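Clearing the table, one tray at a time 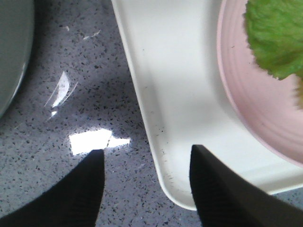 Vandana Kaushik
Technology correspondent
August 4, 2022

Ask a robotics engineer which household job is hardest to automate and the reply is seldom the one you expect. Vacuuming was dealt with years ago, after a fashion. Washing up was handed to a box with a spray arm in it. What remains is the stuff in between: getting the bowl from the table to the box, with whatever is left in it.

At Cesmont, which builds arms for light kitchen work, this is called the transfer problem. Its test job is simple to state. A tray stands on a worktop with crockery on it, and the arm must take hold of the tray or of what it carries, move it and put it down without a spill. A white tray with a pink bowl and a bit of green leaf is a fair sample of the work.

Remigius would be a good name for a patron saint of grippers, according to the engineer who nearly has it. Remigiusz Marciniak has spent most of his working life on fingers. The two-finger parallel type is still his choice for kitchens, on grounds of cost and cleaning.

"A hand with five fingers has more ways to hold a bowl and far more ways to fail," he says. "With two, I know where the force is going."

A tray is an awkward object for two fingers. It is wide, it is low, and the only part worth gripping is the lip. One finger has to go inside the rim and the other outside, and the gap between the outer finger and the worktop is small. Come in too low and the fingertip drags on the stone. Too high and it closes on air. Lifting from one corner also puts the whole load on one side of the grip, so the tray wants to twist. Most teams now use a second arm or slide the tray to its new place.

Then there is the light. Polished worktops reflect ceiling lamps, and a depth camera often reads a reflection as a hole, or as a surface well below the real one. Speckled stone helps a little, by giving the software some texture to work with, until the glare washes the speckle out. Felicja Szewczyk, who writes vision code at Costton, treats bright patches as missing data and fills them from earlier views taken as the arm moves in. It works, at the price of a slower approach.

Speed is where the sums go wrong. In a run of 1000 transfers at Cesmont in May, the arm dropped or tipped its load 74 times. A person would be sacked for that, though a person would also finish the run a good deal sooner. Marciniak puts his arm at a third of the pace of a kitchen porter.

Soft food makes matters worse. A lettuce leaf has no fixed shape, weighs next to nothing and sticks to whatever it touches when wet. Force sensors in the wrist cannot feel it. Cikby, a catering firm that tried 2 arms on its tray line, ended up scraping plates by hand first and letting the machines stack.

Damian Adamczyk ran that trial and has kept one arm. "It is good at the dull middle of the job," he says. "I still need someone at each end."

For the home, the answer is not yet. Prices are wrong, the arms need a clear worktop, and few households would put up with the wait. Cesmont plans a further trial in a staff canteen, using trays of one size only.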